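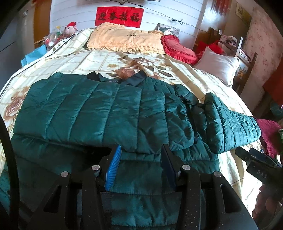 Unit 9. Good practice for hand-held gripper work with clothes

Course: Robot Handling of Soft Objects, Room 308
Notes by Kristýna Ďurica, revised December 2022

These notes continue the unit on rigid objects. Please read first the Kuvari house rules, at least the chapter on consent and private homes. The rules below are the ones we use in the course. They are stricter than Kuvari in two places, and I mark them.

9.1 Before the recording

Write the task in one sentence, with a start state and an end state. "Fold the jacket" is not enough. "Jacket open on the bed, front side up; finished when both sleeves lie inside the body and the hem meets the collar" can be checked by another person.

Ask the owner of the home which things must not be touched or shown. Framed photographs, letters and screens are asked about one by one. The answer is written on the session sheet and signed. (Stricter than Kuvari, which accepts a spoken answer.)

Do not tidy the room. A robot at home will meet pillows, toys and bags near the work, and a recording made only on cleared surfaces teaches very little about it. You remove only what is sharp, hot or fragile within reach of the hands.

9.2 The grasp

With a quilted jacket the fingers should take a fold of the cloth, and never the zipper or its pull. The metal can scratch the finger pads, and a worn pad changes all grasps which come after it. Check the pads before each session and change them in pairs, also if only one looks bad.

Close slowly. A padded garment gives way for a long time before the grip is firm, and students often lift too early. Mared Ruddock measured this in our June class and found that most failed lifts were started while the filling was still being pressed together.

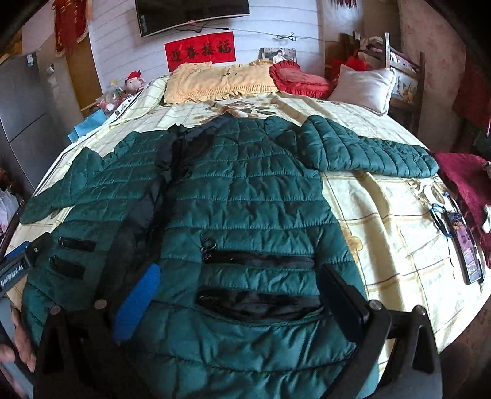

The same care is needed when you open the fingers. Let the cloth rest on the surface first, then release, then move away upward. If you pull to the side, the fabric can catch on a pad and the fold is lost.

9.3 Speed and length

One attempt should not be longer than 60 seconds. If it is longer, divide the task. Move at the speed at which you would hand a cup to somebody. Quick turns of the wrist blur the camera view, and blurred parts must be marked by the person who does the labels.

Sixteen good attempts of one task are the minimum for a set. (Stricter than Kuvari.) Failed attempts are kept in a separate folder with a short note of what went wrong.

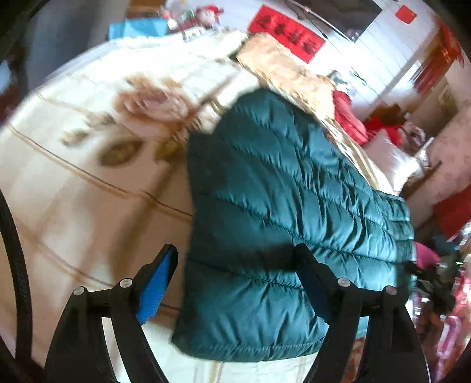
May I correct the garment with my free hand during an attempt?

Only if the task sentence says that two hands are used. Otherwise stop, mark the attempt as failed, put the garment back to the start state and begin again.

9.4 After the recording

Check the files before you leave the home. Return each thing to its place, and let the owner look at the room together with you.

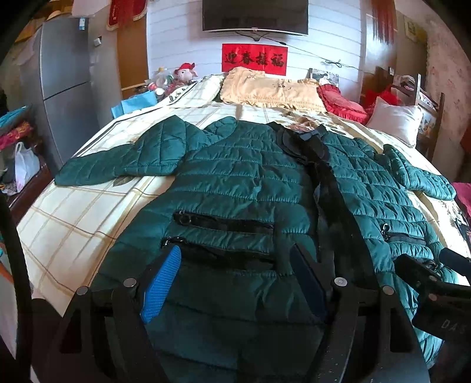

Fig. 9.4. Jacket spread open, front side up, with the gripper just below the pockets.

Homework: write the task sentence, start state and end state for a garment with a hood. One page, to Valentin Mocanu. Groups who use the Drelley sheet should fill in also the back side.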